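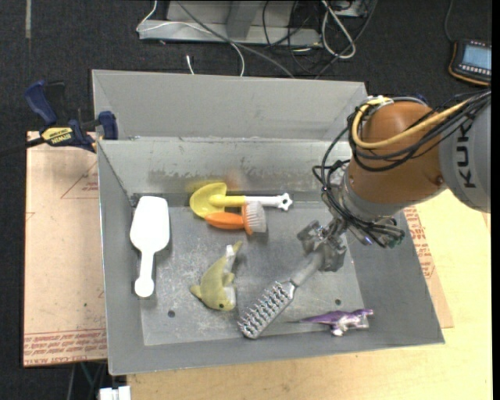 Week 4: Inking and spotting blacks

Spotting blacks means deciding which areas of a panel will be filled solid before any line is inked. The decision is made at thumbnail size, where the page can be judged as a whole. Each black should do one job: separate two planes, anchor a figure, or lead the eye to the next panel. Cast shadows count as blacks, including narrow ones. The plain white scoop lying on the gray metal has a thin dark shadow down its right side, and that strip is enough to lift a pale shape off a mid-gray ground. In ink the same result takes one stroke, heavier on the shadow side, with the lit side left thin or broken.

Texture is a separate problem. Scuffs and scratches are drawn in groups, with clean paper between the groups. Even coverage turns to gray when the page is reduced for print.

Terms
Feathering: tapered strokes running from a black into a light area.
Holding line: the outer contour of a form.
Tangent: two contours that touch without overlapping. Correct at the pencil stage.

Reading
Coutinho, notes on brush control, sections 1 and 2. Compare the opening pages of Matubbar, inked by Mareike Voß, with the Urkgate reprint, where the fine feathering has closed up.

Exercise
Take one penciled page of 9 panels. Make 4 thumbnails of it, each with a different pattern of blacks and no gray. Choose one and ink it at full size. Allow 40 minutes for the thumbnails.

Hand in all thumbnails with the inked page. Scans go to Hamish Sutcliffe by Saturday. Line art at 1200 dpi, bitmap mode, no gray.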